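Filtancombe Bench, two-arm cell: pre-session checklist with comments
Task under test: paper cups into the holder, Postma method
Completed by: Hortensia Echeverri, 10/26/26

1. Emergency stop pressed, released, pressed again. PASS
Comment: satisfying as ever.

2. Table clear except for cups and holder. PASS
Comment: the thing with the brown base is the holder. It is not a coaster and I will keep writing this until the mugs stop.

3. Both arms can reach the holder without meeting each other. PASS
Comment: at reduced speed. Left takes the cups on its own side, right keeps to its half until told.
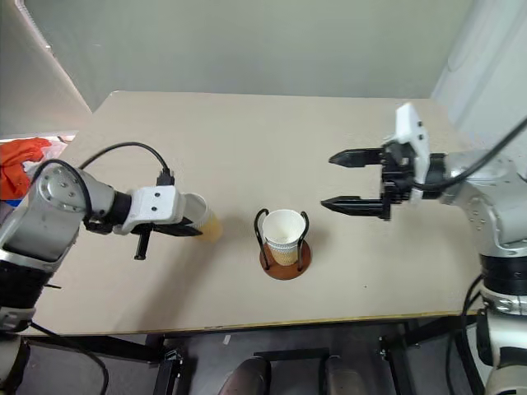
Reading time: 2 minutes (longer if you sign things properly)

4. Gripper fingers tight and straight. PASS
Comment: one screw on the left took a quarter turn. Logged.

5. Cables leave enough slack at full wrist turn. PASS WITH COMMENT
Comment: right arm's cable has opinions. Re-route before the Durnora trials. This was also my comment in August.

6. Grip force limit loaded from the Postma file, not the Kornness one. PASS
Comment: Kornness settings were tuned for tins. A paper cup does not survive them.

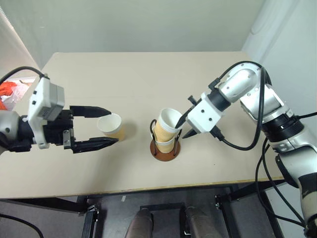
Kornness wrote back that the tins file was never meant to leave their building, and would we please delete it. Deleted. They also asked why we nest the cups at all. The method learns the order of placing from a handful of demonstrations, and a stack shows up a wrong order sooner than a row does.

7. Release test: 8 runs, gripper to let go without dragging the cup. FAIL, then PASS
Comment: dragged on 2 of the first 8. Release height raised by 3 mm, full set repeated, no drags. The result goes in the paper with both sets shown, including the embarrassing one.

8. Handling of nested cups at working speed. PASS
Comment: operator's hands stay off the table throughout. Feet are your own affair.
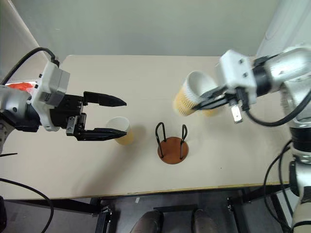
Does a failed run mean starting the checklist again?
Only from item 6. Items 1 to 5 stand unless somebody has moved an arm by hand, in which case go back to the top.

9. Cups inspected for crushed rims and replaced if bent. PASS
Comment: bent ones go in the bin and not back in the sleeve.

10. Logs copied before power down. OPEN
Comment: drive full. Will sign when there is somewhere to put them.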